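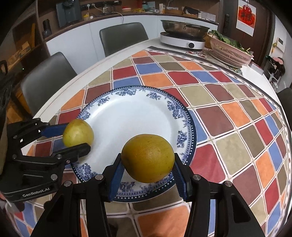
The shared kitchen on the ground floor at Grastwood has now been in daily use since the end of the first grant period, and most of what was promised under Part A of the award is in place. The old rectangular tables went to the storage unit. The dining end now has round tables, which residents asked for in the first survey, and dark gray upholstered chairs in place of the folding ones. The induction cooker stands on the white surface at the far side of the table with the big stainless steel pot on it, so whoever is cooking faces the people eating. That arrangement was Vittoria Sorrentino's idea and we have kept it. The patchwork tablecloth and the plate with the blue flowered rim are from the household goods line, which is reported under Spending.

This report covers the period since our last letter to the Hotonmont Fund and was finished on February 9, 2024.

Work completed

The counter and the dark wood countertop were signed off without changes. The outlet strip on the wall above it replaces the two extension cords mentioned in the fire inspection. Bjartur Oddsson checked the circuit with the cooker and the kettle running together and it held.

The open shelf unit is up. We had planned closed cabinets on that wall, but the quote came in too high and residents preferred to see what was there.

Still open: the extractor fan. Skaner delivered the wrong duct size twice. The correct part is on order and they have agreed to cover the second fitting visit. Until then we are keeping frying off the menu at the evening sessions.

Meals and sessions

We held 24 cooking sessions in the period. The target was 24, so we are on schedule. Attendance was uneven. The midday sessions filled up and the evening ones often did not, partly due to the bus timetable. Ilgın Ersoy moved four of the evening sessions to midday after the first month, with the agreement of the people signed up for them.

A total of 60 residents came to at least one session. Of these, 11 have gone on to lead a session themselves, mostly with dishes they already cook at home. Soups and stews have been popular and so have leafy greens, which we buy by the crate. Fruit is put out at every session and what is left goes home with people at the end.

Two requests came up often enough to mention. The first is for larger colanders, as the plastic basket fills up quickly when greens are washed for a full table. The second is for recipe cards in more languages. Defne Akyol has translated the first set and is working on the next.

Spending

Furniture came in under budget. Household goods (plates, table linen, baskets, pots) went over, mainly on cookware. We bought heavier pots than planned after the handles on a cheaper set came loose. Coşkun gave us a trade discount on plates and will replace breakages at the same price until June. With your approval we would like to move the furniture underspend to household goods. No other transfers are requested. Receipts are filed by month and the ledger is attached separately.

Staffing

Liam Horgan continues as site coordinator. Ilgın now handles sign-ups and the session calendar. Vittoria leads the cooking sessions and orders the food. Food handling certificates are current for everyone who leads a session.

Next period

The extractor fan is the first job. After that we plan to label the shelves, buy a second large pot, and start a short session on storing fresh produce, which was asked for in the comment forms. We also need to settle who cleans the refrigerator between sessions. At present it falls to whoever opens up in the morning, and a written rota will go on the wall by the door.

Questions on the figures should go to Defne, and anything on the building work to Bjartur. A visit from the Fund would be welcome at any midday session.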